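The arm that forgot where its own hand was

October 23, 2026

I finally have an answer to the fault that's been eating my evenings, and it's such a good one that I'm writing it up before I forget the order things happened in!

Quick recap if you're new. I have a secondhand arm running a Handmont controller, and since July I've been teaching it to reach in and out of wire racks. Racks are wonderful practice. Thin rods, lots of gaps, and the slightest error shows up as a twang. By the end of summer it was doing 99 clean reaches out of every hundred and I was feeling pretty smug.

Then, two weeks ago, it pushed straight down into a rack and kept pushing. No alarm, no stop. The rods bowed, the whole rack skated sideways, and I got to the stop button a good deal later than I'd like to admit. I was sitting down with a sandwich at the time. Please don't run an arm from across the room with a sandwich.

My first guess was the camera. Then it was my calibration, then the gripper fingers, which I took off and put back on three times. I wrote a long, confused email to Isamu Aoki, who helped me with the wiring last year, and he replied with one line: "What does it think its force reading is before it touches anything?"

So I slowed everything to a crawl, brought the finger down close to the rack again and held it there to read the numbers.
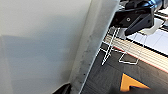
Finger tip over the white wire rack, seen from the wrist camera.

At a hover like that, the force reading should sit near zero. Mine said minus 700 on the controller's raw scale. Minus! The arm believed something was pulling it upward, so when it met a real rod pushing back, the two canceled out and it figured all was well. My stop limit was set at 90, and it would have needed one heck of a shove to get there from where it was starting.

The cause was the zeroing step. The controller takes a fresh zero every time it wakes up, and I'd changed my startup script so that it woke with the fingers already pressed against the parking block. It was saving that pressure as "nothing." Every reach after that carried the mistake along with it. I found the change in my own notes, in my own handwriting, marked "faster startup - nice."

The fix took all of 2 lines. It now lifts clear of the block first, takes its zero, and refuses to move if the reading at rest is off by more than a hair. I also added a plain check before each downward move, and I moved the stop button to the end of a long cable so it lives next to my hand. I should have done that part in the first week.

I've been running it at quarter speed since then and the readings look sane. I want a lot more hours on it before I turn the speed back up, and I still need to see how the zero drifts as the motors warm. Isamu thinks it'll creep a little. If anyone has logged that on a Handmont over a whole afternoon, please leave me a comment - I'd love to compare plots.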